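I think people should visit their old friends on purpose, with a date and a ticket, and stop waiting until they happen to be in the same city for some other reason.

I say this after a trip in April. Jong-dae Byun and I shared a kitchen for three years when we were students, and then he moved 800 miles away and I stayed put. We sent birthday messages. We said "we should meet up" so often that it became a way of saying goodbye. It took us 14 years to do it.

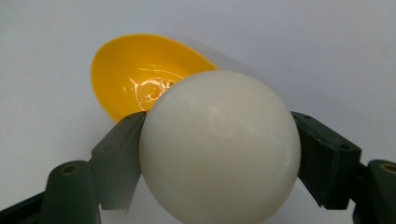 What changed was that Cadi Owen, who had the room across the hall, wrote to both of us and gave a date. She didn't ask when we were free. She said she would be at Jong-dae's place on the 22nd and I could come or not. I bought a ticket for $155 that evening, and I would have talked myself out of it by morning.

## A visit is different from a reunion

I have been to the big college reunions. You stand in a rented room and tell the same short version of your life to one person after another. I came home from the last one knowing where people worked and very little else.

At Jong-dae's we had three days and no plan. We went to the supermarket. We argued about how to cook rice, the same argument as before, with the same sides. On the second night Cadi told us about the year her father was sick, and I was ashamed that I had sent her a thumbs-up that year when she wrote that things were busy. You don't get to that in an hour over a name tag.

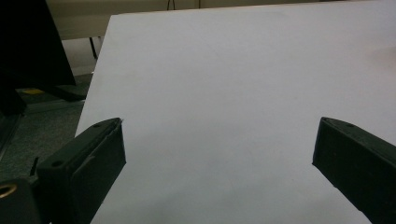 Doesn't it cost too much, with kids and jobs and rent?

It costs money and a few days off, and for some people that settles it. But I know plenty of us who spend the same amount on a weekend we can't remember by fall. If the fare is the problem, meet halfway, or let the one with more money pay. Old friends can usually stand a talk about money.

The harder objection is that some friendships are meant to end. I agree with that one. Pornthip Ongart and I were close for two years and then we weren't, and when we had lunch much later it was polite and slow, and neither of us suggested another. I don't count it as a waste. I had wondered about her for a long time and now I don't.
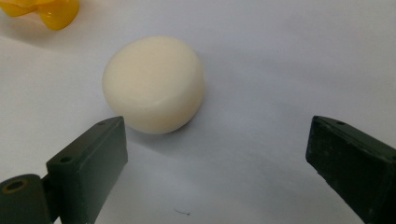

## Messages are not enough

We have a group chat, and I like it. Jirayu Nakpan posts his dinners and we all say something nice about them. But the chat made me feel caught up when I wasn't. I knew what Jirayu ate and I didn't know he had changed careers.

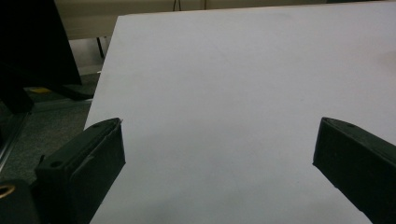
He is the next one I plan to see. I have done what Cadi did and sent him a date - no poll, no list of options. He wrote back that the couch is short and I should bring a pillow.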